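Speaker notes -- Toler session on handling rules for cloth, 9/18/22

Slot is 22 minutes with questions. Skip the company slide if the chair has already introduced us.

**Opening**

Say what the talk covers: the in-house rules we wrote for arms that pick up towels, sheets and small garments. Say what it leaves out: guarding, emergency stops and the cell risk assessment. Those sit in a separate document and Hanneke Jacobs has the floor for them after the break.

The rule set is called Clakine. It began at Urnutby in March as a single page on grip force. Most of that page has been replaced.

**Rule 1 -- approach open, approach slow**

Fingers stay open until the hem lies between or just above the tips. Speed is capped at 100 mm per second for the last part of the approach. The cap applies to the fingertip, so a long tool needs a lower joint speed. Read this out twice; it is the line most often copied wrongly.

**Rule 2 -- take the hem, leave the pile**

Looped fabric snags. A pointed tip pushed into terry can lift a loop, and the loop then runs when the arm retracts. The hem is flatter and stitched, and it gives the camera an edge to find. Where a towel has a plain border, the border is the preferred target. Stripes are a poor one: they shift as the cloth sags, and a vision step that follows a stripe will follow it into a fold.

Leave the next slide up while reading the rule again.
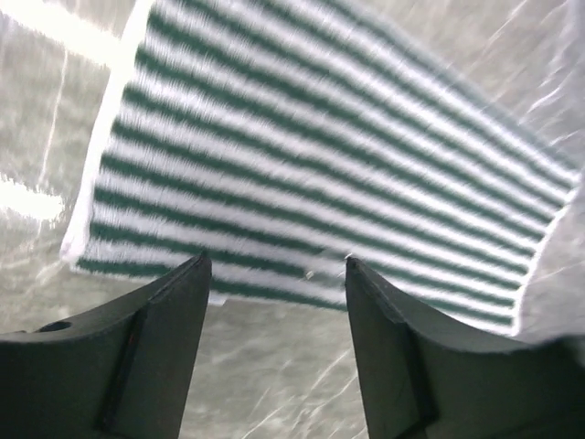
Femke Willems has objected that the rule is too strict for worn stock, where the hem is often the weakest part of the towel and tears before the pile does. Her proposal is to allow a second grip point up to 10 mm inside the hem, with force reduced to match. We have accepted the wording for trial but it is not in the printed copy. Tell the audience so.

**Rule 3 -- stop on blur**

If the wrist view is too smeared to place the hem, the arm holds position and looks again. It does not close on the last known edge. Glare counts as loss of view in the same way. Pale shiny work surfaces are permitted, but the lighting must then be checked at the start of each shift and the check signed.

**Rule 4 -- record the miss**

Every failed grip is logged with finger position, commanded force and the last usable view. The Vanhove line logged 1,350 grips before anyone sorted the misses by cause. Do not quote a failure rate; Olaia Garrido is still checking the labels.

**Likely questions**

- Rounded tips: allowed. Rule 2 still applies.
- Two arms on one towel: not covered in this issue -- refer to Sanne Verbruggen.
- Wet cloth: out of scope.

Printed copies are by the door. Comments on the draft go to Geert Dierckx, with the rule number in the subject line.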